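Home Units Student Work Staff Contact

Search this site Enter keywords Go

Project Report: Short Video Advertising for a Small Tour Operator
Kwan-ho Mak
Submitted 22 Jun 2022

1. Background

Our unit asked each student to work with a small business and plan one piece of online advertising. I worked with Dendari, a company that runs coach and walking tours. Dendari had never paid for video. Its advertising was a quarter-page spot in the local paper and a brochure reprinted every March. The owner wanted to know if a short video would bring more people to the bookings page than the brochure did.

2. What was tested

I made two versions of the same ad. Version A ran for 30 seconds and opened with the Dendari name and logo. Version B ran for 15 seconds and held the name back until the last shot. Both used the same footage, the same music and the same web address at the end. The editing was done in Molletti, which the university licenses for students. 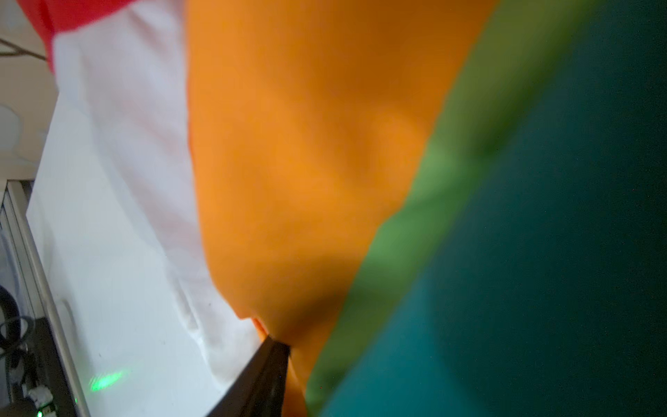

Why hold the name back in version B?
Several of the ads we looked at in class left the brand until the end, and I wanted to see if people would watch for longer when they didn't know straight away that it was an ad.

3. Budget

Dendari gave me $1,000. I spent $400 on placing version A and $400 on placing version B. The rest went on music and a voice-over. The footage cost nothing as the owner's son had already shot it on the Siqueira walk. Some of it was shaky and I left out most of the second day.

Both ads were placed through Inumitz, a small agency that buys space on travel and weather sites. They ran for the same two weeks and were shown to people in the same postcodes.

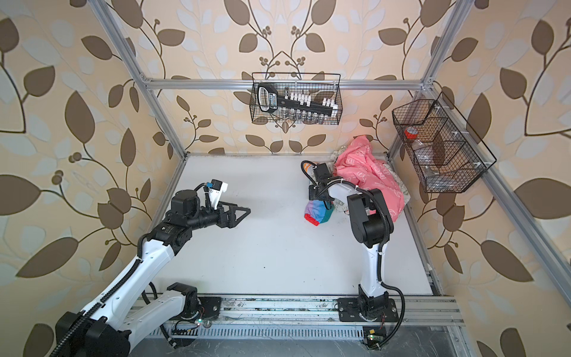
Inumitz sent a spreadsheet at the end of each week. The first one had the two versions swapped, and I didn't notice until I compared it with Dendari's own website records. The figures in this report come from the corrected sheet.

4. Results

Version B was watched to the end more often than version A. This was expected, given that it was half the length. Version A sent more people to the bookings page, 500 visits in the fortnight, and version B was well behind it. My guess is that people who saw the name early had more time to decide to click, but the test can't show that.

The owner said phone enquiries were up in the second week. Staff didn't ask callers where they had heard of the tours, so I haven't counted those calls.
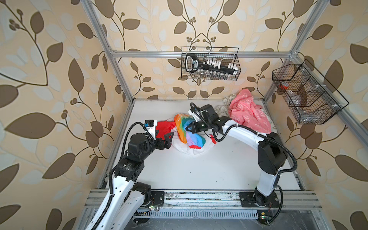 I also asked for brochure figures to compare against. Dendari knows how many it prints but not how many lead to a booking, so the owner's original question is only partly answered.

5. What I would change

The two versions differed in length as well as in where the name appeared. I should have changed one or the other. I would also give each version its own web address, so the visits could be matched without relying on the agency's labelling.

My recommendation to Dendari was to keep version A, trim the slow part in the middle where the coach is parked, and run it again before the brochure goes to the printer.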